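Landance Stemware Rack System for Restaurants, Bars and Banquet Halls

Landance makes storage and washing racks for stemmed glasses. We supply to hotels, restaurants and catering companies who need to wash, move and store many glasses every day.
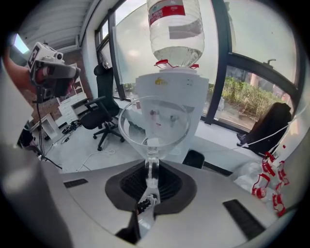
Why a special rack for wine glasses

A wine glass is wide on top and thin in the middle. In a normal open basket the glasses touch each other at the bowl, and this is where most of the small chips begin. The Landance rack gives to each glass its own compartment. The walls of the compartment are higher than the widest point of the bowl, so two glasses cannot meet even when the cart goes over a door step.

The stem stays free. We have seen racks which hold the glass by the stem, and in our opinion they are good for display but slow for daily work, as the staff must push every glass in and pull it out again. In our system the glass goes in upside down from above and comes out with one hand.

Models

Solis 16. Sixteen compartments, for large red wine glasses and for gin balloons. This is our most ordered model. Many customers buy it first for the big glasses only and keep their old baskets for the water glasses.

Solis 25. Twenty-five compartments, for white wine glasses, small red wine glasses and most all-purpose glasses.

Solis 36. Thirty-six compartments, for flutes, sherry and liqueur glasses. Please note that very wide coupe glasses do not fit in this model, also if the foot is small. For coupes take the Solis 16.

All models have the same outside size and can be stacked together in any order. The base is open for drainage and fits the common square commercial dishwashers.

How to choose the height

The height of the rack is adjusted with extenders, which click on the base. Please measure the glass from the table to the rim and compare with the inside height:

Base with one extender: glasses up to 120 mm
Base with two extenders: glasses up to 165 mm
Base with three extenders: glasses up to 205 mm
Base with 4 extenders: glasses up to 245 mm

If your glass is exactly on the limit, take the next height. A rack which is too low will press on the foot of the glass when you stack, and the weight of the upper racks goes then into the stem. Measure also the widest part of the bowl. This is usually not the rim, and it is the most frequent mistake in the orders we receive.

Material and temperature

The racks are made of polypropylene and can be used in the high temperature rinse. They do not take the smell of the detergent if they are rinsed normally. The standard color is gray. Blue and burgundy are possible from 183 pieces in one order, and the delivery time is then longer. The extenders are available in all three colors from stock, and some of our customers use them to see from far which glass is inside.

Brotico transport cart

The Brotico is a low cart with four swivel wheels, two of them with brake. It carries one stack of racks up to the height of the handle. The handle is removable and goes flat under the platform when you store the cart. For outside events, or for floors with wide joints between the stones, please order the version with soft wheels. The hard wheels are silent on linoleum but they transmit every small step to the glasses.

A closed cover for the cart is sold separately. It has a zipper on one side and a transparent pocket for the label.

Care of the glasses

Some advice from our service department, which is valid for any rack:

Empty the glasses before you put them in the rack. Wine that dries on the base is difficult to remove later.

Let the rack stand a few minutes after the machine, with some space over it. Glass that is still hot breaks more easily.

Do not polish by holding the foot in one hand and turning the bowl with the other. Hold the bowl with the cloth and turn it softly. Almost all the broken stems that customers describe to us come from polishing.

White film on the glass comes normally from hard water. Check first the salt or the filter of your dishwasher before you change the detergent.

Experience from the Pangaribuan banquet hall

The Pangaribuan banquet hall works with our racks since three seasons. They have 600 wine glasses in use and 289 flutes, and before they kept all of them in cardboard boxes with dividers. The boxes became soft from humidity and had to be replaced often. Now the glasses are washed, moved and stored in the same rack, and the staff touches each glass only when it goes to the table and when it comes back.

Ordering and delivery

The racks are sold in single pieces, the extenders in sets of two. Orders which arrive before Tuesday noon leave our warehouse in the same week. In January the warehouse is closed for inventory for several days, please plan your order early.

If you are not sure about the model, you can send us one of your glasses. We test it in the rack and send it back with our recommendation.

Comments

barkeeper_south
We have the Solis 25 in two heights. Good product, but the extenders are hard to take off again once they are clicked. Use a flat screwdriver and go slowly.

Landance Service
Thank you for the comment. The click connection is intended to stay closed. If you change the height often, please write to us, we have a version with screws.

tablefor8
Does the Brotico cart fit also racks from another maker?

Landance Service
Yes, if the rack is 500 x 500 mm outside. The cover may be too tight with some of them.

M. catering
Bought six of the 16 for our big burgundy glasses, three extenders. Fits with a little air over the foot. Would like to have a lid for the top rack as well.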